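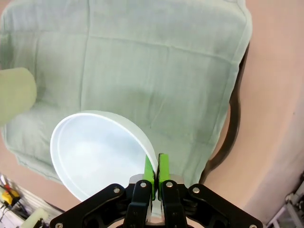 I've been setting trays for seven years. Cup, bowl, napkin, spoon, lid, next. So when Flurden announced they were going to try teaching robots to do it, my first thought was good luck, and my second thought was wait, what about me?

I work in the meal service at the Brendbridge site, where we send out more than 3,000 trays on a full day. Most people never think about where a tray comes from (why would you?), but somebody put that cup where you could reach it, and for a lot of folks in this town that somebody was me or Fredy Cabrera or one of the evening crew. Last spring they asked for people from the line to spend part of the week over in the robot room, showing the Nivisus team how we do things. I signed up, mostly for the chair. The line doesn't have chairs.

I came back with opinions. My brother-in-law is tired of hearing them, so now it's your turn.

## The stuff we know and never said out loud

The first morning, Elsa Berge from Nivisus asked me how I pick up a bowl. I said, "With my hand?" She waited. She's a very patient waiter, Elsa. So I picked one up, slowly, and then I picked up another one, and I heard myself explaining that you pinch the rim if it's empty and scoop underneath if it's full, and you never put your thumb over the edge, and you turn it a little as it comes down so you can feel whether it's sitting flat. I had never once said any of that to a living person. New hires just stand next to you for a week and soak it up.

Same with the cups. A tall cup wants to tip, so you set it down away from the side you're going to reach across next. And cloth, oh boy, cloth! A cup stays the same shape all day long. A napkin is a different shape every time you look at it. We spent a whole afternoon on cloth and I went home with my head buzzing.

So there's my first opinion: this work has skill in it. It's been paid as if it doesn't for as long as I've been here, and it took a bunch of engineers trying to copy it for anyone upstairs to write the skill down. I've seen the document. There's a page and a half on bowls. I'd like that page and a half stapled to my next pay review, please.

## Is it any good, though?

Everybody on the line asks me this, usually hopefully, and you can tell from their face which answer they're hoping for.

It's slow. I can do a basic tray without thinking while I'm telling you about my weekend, and the robot can take 90 seconds on a cup and a bowl. Some days it's lovely to watch and some days it closes its fingers on nothing, very seriously, and then lifts the nothing and puts it down. I used to laugh. Then I started feeling kind of protective, which I did not see coming. You show something how to hold a cup enough times and you start rooting for it.

But slow is not the same as never, and I think some of my coworkers are kidding themselves there. Malachy Keogh keeps saying it'll be ten years. Malachy also said that about the self-checkouts at the grocery store.

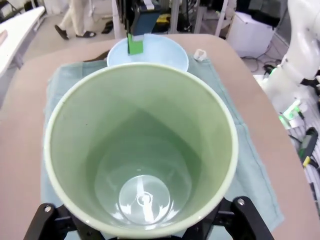

## What worries me

I'm not scared of the arm. It holds a cup by the bottom, fine, it can hold all the cups it likes. What bothers me is how the decisions get made around it.

Take the wrists. Half the evening crew wears a brace. If a machine took the worst of the repetitive lifting, I'd bake it a cake. But when Deirdre Tierney from operations came to talk to us, the slide had one number on it and the number was labor hours. Wrists weren't on the slide. I asked about that and she was decent about it, wrote it down and everything, but I shouldn't have had to be the one to ask.

And then there's the easy trays. People assume the robot will get the boring part and we'll get the interesting part. Maybe! But the easy trays are also where you catch your breath. If the machine takes every plain cup-and-bowl setup and I get nothing but the special diets and the spills and the rush orders, my day got harder, and it'll look on paper like my day got shorter. Clodagh Lenihan ran the old plating line at Van Beek when they put in the conveyor, and she told me that's exactly how it went there. Fewer people, all of them doing the hard bits, all of them wiped out by lunch.

## What I'd ask for

I don't want it stopped. I like the robot room. I like that there are people from the line in there, and I like that when I say "nope, that cup's too close to the edge," somebody changes something.

So put us in the meetings too, before the slides get made. Pay the teaching time as teaching time (right now it's my regular rate, and I've said so to everyone who'll stand still). Promise in writing that nobody who trained the thing gets cut because of it, which seems to me like the bare minimum of good manners. And if it does save money, put the first chunk of it into letting the evening crew rotate off the heavy trays.

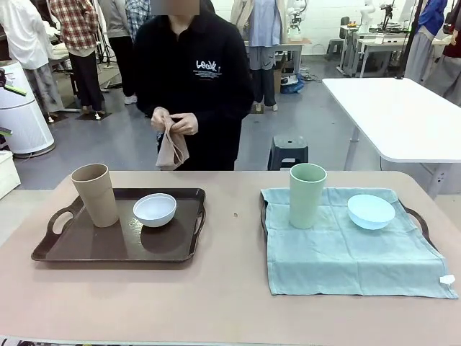

*Napkin work at the long table, with one tray holding a cup and bowl and the other under a cloth.*

Fredy thinks I'm being naive and that we're all teaching our way out of a job. We argue about it on break, and some days he wins. But he's put his name down for the robot room in December, and he's already told me I fold napkins wrong, so I guess Elsa's going to have to hear both versions.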